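Dye notebook, July, 4.15 pm
Olive on cotton, third go

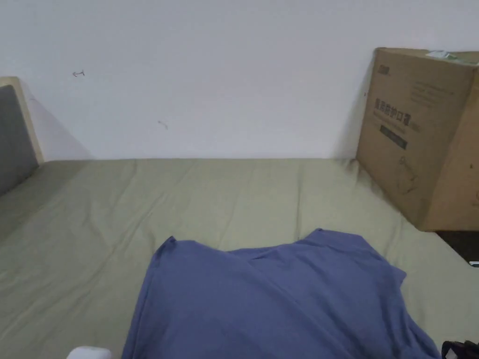
So happy with this one! The madder overdye on weld finally gave me a green that leans khaki without going muddy, and it's even right across the fabric. Iron at the end did it, just a pinch dissolved in a jar of warm water and stirred in with the heat off.

Recipe so far, for anyone at Plelow who wants to try: 1,322 g dry cotton, scoured the night before, alum and soda ash mordant, then into the weld at 32 degrees and brought up slowly. Held it 90 minutes. I'd been rushing that part, and I reckon that's where the streaks came from on batch two (the grey-brown one, still in the rinse tub, sorry Birutė).

Rainwater again, and what a difference to the yellow. The town water here is hard and dulls the colour.

Birutė Zariņš wants to try the same bath on linen, which should take it a bit cooler. Yes please! Have left her the exhausted bath in the lidded bucket by the door, don't tip it out.

To do: light test strips on the north sill, half covered with card. Order more weld from Heitmann. Wash the big pot properly, there's a ring of iron on it and I want to do a clear yellow next.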